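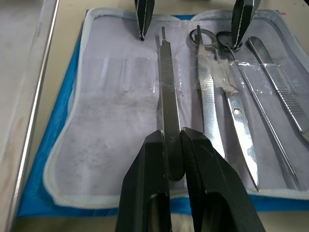

Figure 3. Wrist view at the lower arm. Scalpel handle held between the fingers, no blade mounted; the second gripper is open above it.

Category: Robotics / Safety and Good Practice

4. Handling rules for instrument tasks

4.1 Scope

The rules in this section cover two-arm handling of hand instruments on a bench. They were written for the Lirov cell and later taken over, with small changes, by the Clalby site. They apply to picking up, holding, passing and putting down steel instruments from a soft pouch. They do not cover cutting, work on tissue, or any task with a person inside the reach of either arm.

General safety rules for robot cells tell an operator how to stop the arms and where to stand. They say little about what may be placed between the fingers. At both sites we found that operators filled this gap on their own, and that two operators on the same shift could follow different habits. The Lado handling sheet, which we used as a starting point, had 40 rules. We kept those that an operator could check by eye from the wrist views or from the bench, and dropped or merged the rest.

4.2 Blades and points

Rule 1 is that a scalpel handle enters the cell without a blade. The blade is removed at a separate station and the operator confirms the bare tip before the arms are powered. Figure 3 shows a handle in this state. Scissors are placed closed. Probes and fine forceps have points that cannot be removed, so they are treated as sharp at all times and are never passed from arm to arm above the height set for the task.

Rule 2 covers the grip. The fingers close on the handle and stay clear of the tip. If the operator cannot tell from the wrist view which part of the instrument is held, the trial stops and the arm opens at bench height.

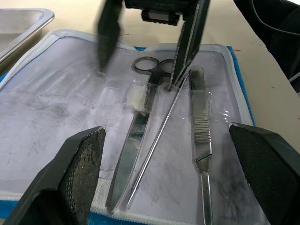
Rule 3 limits shared space. When both grippers are over the pouch, only one may be closing at any moment. The other holds its position or backs away. We first wrote this as a minimum distance between fingertips, but operators could not judge the distance on screen and the rule was often ignored. Stating it in terms of which arm may close was easier to follow and easier to review in the logs.

4.3 The work surface

Clear film and plastic sleeves cause two problems. They reflect light, which can hide the edge of an instrument, and they can be pinched along with it. Rule 4 asks the operator to lift slowly for the first 6 mm and look for film moving with the tool. If it moves, the tool is set down and gripped again at another point.

Rule 5 says that the pouch is checked for moisture, loose tape and marks before each block of trials, and that the result is written down even when there is nothing to report.

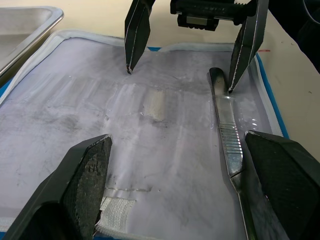 A block may still go ahead with a marked or worn surface, provided the entry says so. We chose this over a strict cleaning rule after early blocks at Clalby were delayed for stains that had no effect on the grip.

4.4 Use of the rules

The rules were used in 629 trials across the two sites. Operators stopped 108 of these under one of the five rules. Rule 4 was the most common cause, followed by Rule 2. Stops under Rule 3 came mainly from operators new to the cell. We did not run a matched set of trials without the rules, so these counts show how often each rule was applied and cannot be read as a measure of harm avoided.

The wording of Rule 5 was changed in December after a review by Van der Merwe, the firm that services both cells. The earlier version asked for a "clean" surface and gave no way to record one that was usable but marked. Trials before and after the change are reported together.

We use cookies to remember your reading settings. Accept | Manage choices

Contact the editorial office | Terms of use | Back to top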